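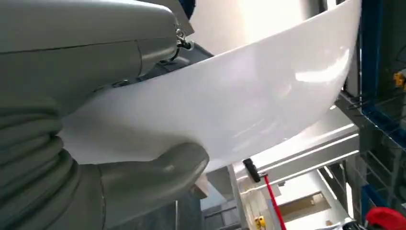 Do wheel covers really save gas? (and are the Vimov ones worth it)

Geltatau Owners Board > Wheels and Tires

slowlane_gt
My Geltatau came with plain steel wheels and I'm pricing a set of Vimov covers. The ad says they "smooth the air" and pay for themselves in fuel. I drive to Kincaid and back for work, mostly highway. Has anyone measured a difference? I don't mean "feels better on the highway." I mean numbers.

rustbelt_ray_gun
No difference. I ran mine bare for a winter and then with covers on, same commute, same pump. The change was smaller than what I get from one tank to the next anyway.

mpg_or_bust
I'm going to push back on that. Smooth wheels do help on the highway, and car makers don't put flat discs on their economy models for fun. I logged 1,604 miles with covers and came out ahead of my usual.

rustbelt_ray_gun
Ahead of your usual when? You posted in another thread that you started that log in August. Your "usual" was from the winter. Warm air, summer gas, no defrost running. You could have taped a pizza box to the hood and seen an improvement.

mpg_or_bust
Fair on the season. I still think there's something there. 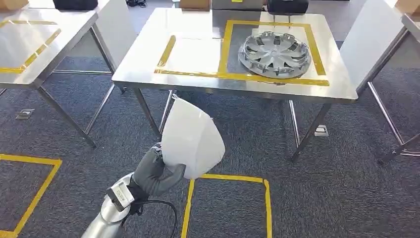

I should add that the shape matters more than people admit. A flat disc with small vents is one thing. Most covers sold for looks have ribs and slots all the way around, and I wouldn't expect those to do much for the air. If the ad doesn't give a test speed and a baseline, I'd treat the fuel claim as decoration.

slowlane_gt
So you agree the Vimov claim is junk? Their style is the fake alloy look, spokes and all.

mpg_or_bust
I agree it isn't shown. That's not quite the same as junk.

three_lug_larry
Forget the gas. The real question is whether they stay on. I bought a cheap set at the parts counter in Kincaid and lost one in the first week. The wire ring inside was looser than the original, and two of the tabs were bent before I even got them home. The guy at the counter told me they were good up to 100 mph. I lost mine leaving a car wash.

quietidle
Did you seat them all the way? Line up the valve stem notch first, then press at the edges, working across from side to side. If you hammer one spot with your fist you crack a tab and blame the cover.

three_lug_larry
Yes, I seated them. I've been putting on hubcaps since before this board existed. The other three are still on, held by zip ties.

quietidle
Zip ties are fine until you have a flat at night with no cutters in the car. Ask me how I know.

slowlane_gt
What about the finish? One review says you have to treat the silver with Grokine every month or it goes chalky. Sounds to me like something written by whoever sells Grokine.

rustbelt_ray_gun
I've used it. It makes plastic shiny until it rains. Dish soap and a soft brush get the brake dust off just as well. Once the clear coat goes there is no bottle that brings it back, whatever the label says.

gravelroad_kit
Disagree a little. I did two covers with Grokine and left two alone, and the treated pair looks better after 1,000 miles. They were on the front, though, and the front gets washed more because that's where the dust is. So I can't swear to it – I should have done left and right.

rustbelt_ray_gun
At least you said so. That's more than the review did.

gravelroad_kit
For what it's worth, I paid $30 for a full used set at a salvage yard, factory ones, and they fit tighter than anything I've bought new. Check the size on the tire sidewall before you go. And flex the tabs with your thumb. If they creak or show white lines, leave them there.

three_lug_larry
Second the salvage yard. Take the wire ring too, half the time it's hanging on the next car over.

mpg_or_bust
If you do buy used, please log a few tanks without them first. Same month, same route, same tire pressure. I'd like to be proved right for once.

slowlane_gt
I'll do two tanks bare and two with. If it comes out even I'm not posting a graph, I'm just going to say it came out even. Skipping the Vimov set for now. Does anyone know if the yard outside Kincaid is open before 8 in the morning?

quietidle
Gate opens at 7:30 but the office doesn't. Bring cash.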